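Sestberg Evening School
Everyday Materials, Unit 7: Glass
Handout and lecture notes, 26/10/2018

Before you read

Bring this handout to the next meeting with your own notes in the margins. The bits marked "Try it" can be done at a kitchen table. The reading from the Rutellow booklet goes with the second half, so if you only have time for one section of it, pick the one on cooling.

1. What makes a glass a glass

Glass is one of my favorite things to teach, because everybody has handled it since they were small and almost everyone is surprised by what goes on inside it!

Start with salt or sugar. In a crystal, the atoms sit in a pattern that repeats over and over, like tiles on a bathroom floor. If you know where one tile is, you can work out where a tile far across the room must be. Now melt the crystal. The atoms start to slide past one another and the long pattern is gone, although each atom still has much the same neighbors close by.

Cool most melted things and the pattern comes back. The atoms have time to find their places and the liquid freezes into a crystal. But with some liquids, and melted sand is the great example, the liquid gets thick and sluggish so quickly on the way down that the atoms never manage to line up. They get stuck. You end up with something hard and stiff whose atoms are arranged much as they were in the liquid. Any solid made this way can be called a glass. Window glass is one kind. Hard candy is another (and a very nice one to make in a pan).

Write this down: a glass has short-range order, meaning that close neighbors are arranged in a regular way, but no long-range order.

2. No sharp melting point

Ice melts at one temperature. Glass doesn't. Warm it up and it goes from stiff to rubbery, then to something like taffy, then to syrup. There is a range of temperatures where it changes from behaving like a solid to behaving like a very thick liquid, and this range is called the glass transition. It shifts a little depending on how fast you cool the material, so two careful people can measure the same glass and get slightly different answers.

Everything that glassblowers do depends on this slow softening. If glass went straight from hard to runny, there would be no bowls, no vases and no marbles. The worker gathers a blob on a pipe, blows, turns, shapes, and goes back to the heat when it stiffens. All that lovely slow work happens in the taffy stage.

Try it: boil sugar, water and a little corn syrup to the hard crack stage and pour a thin sheet onto an oiled metal tray. Be very careful, as hot sugar burns badly. While it cools, pull at the edge with an oiled wooden spoon every so often and write down what it feels like. You are going through a glass transition in your own kitchen.

3. What goes into the pot

The main ingredient is silica, the stuff of most sand. Pure silica makes a wonderful glass, but it needs a terribly hot furnace. So glassmakers add other things.

Soda (sodium carbonate) is a flux. It breaks up some of the links between silicon and oxygen and lets the mix melt at a much lower temperature. The trouble is that glass made only of silica and soda dissolves in water.

Lime (calcium oxide) fixes that. It makes the glass stable, so it can hold your juice without becoming part of it. Silica, soda and lime together give soda-lime glass, the ordinary glass of windows, bottles and jars.

Boron oxide gives us borosilicate glass, and here I get really excited. Borosilicate grows very little when it is heated and shrinks very little when it is cooled. That is what you want in a lab, where a vessel may go from a flame to a rack in one move, and it is why some baking dishes are made of it too.

Small amounts of metal change the color. Iron gives the green you see in the edge of a windowpane. Cobalt gives deep blue, and it takes only a pinch. Gold, of all things, can give red.

4. Why a hot dish cracks

Glass is a poor conductor of heat. Pour boiling water into a cold, thick jar and the inside wall gets hot while the outside wall is still cold. The inside wants to grow and the outside holds it back. The outside is now being pulled apart, and glass hates being pulled. It is very strong when squeezed and weak when stretched, because tiny scratches on its surface open up under the pull and run.

Three things decide whether it survives:

How much the glass grows when heated. Less is better.
How thick the wall is. A thin wall evens out its temperature sooner, so thin vessels often do better than chunky ones.
How scratched the surface is. Old, worn glass fails at a smaller change in temperature. 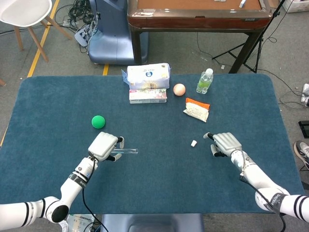 Why are test tubes made with a round bottom?
A round bottom has no corners where stress can build up, so the tube stands up better to heating. It also lets the wall stay fairly even all the way around, and it is easier to clean with a brush.

5. Annealing and tempering

When a piece of glass cools after shaping, the outside goes stiff first. The inside is still warm and keeps shrinking, and it pulls on the outside as it does. Leave it like that and you have a piece full of locked-in stress that may crack days later on a shelf. To avoid this, the maker puts it in a warm oven and brings the temperature down slowly. This is annealing. A small bead may need only a short stay, while a heavy sculpture may need weeks, or for a really huge casting, months.

Tempering uses the same locked-in stress on purpose. The sheet is heated and then its surfaces are chilled quickly with jets of air. The outside sets first, the inside shrinks later, and the finished sheet has a skin that is squeezed tight all over. A scratch has to get past that squeeze before it can run. When it does get through, the whole sheet breaks into small, blunt pieces, so we use tempered glass in shower doors and the side windows of cars.

You can see the stress with two pieces of polarizing film. Put a clear tempered object between them and turn one film. Bands of color show up! We will do this together at the start of Unit 8 with the Flurirel film sheets.

6. Homework for November

a. Find 3 glass objects at home. For each one, say whether you think it is soda-lime, borosilicate or tempered, and give your reasons.

b. A jar straight from the freezer is set down in hot water. Which surface is being pulled, the inside or the outside? Draw a sketch with arrows. (Careful, the cold start catches people out.)

c. Read pages 2 to 16 of the Rutellow booklet. Explain in your own words why a thick piece needs a longer anneal than a thin one.

d. Optional, for candy makers: let your sugar sheet sit in a damp room for a few days, then look at it with a magnifier. Note any cloudy patches. We'll talk about them when we get to slow crystal growth.

Spare copies of the booklet are in the Suwannarat room, on the shelf by the door.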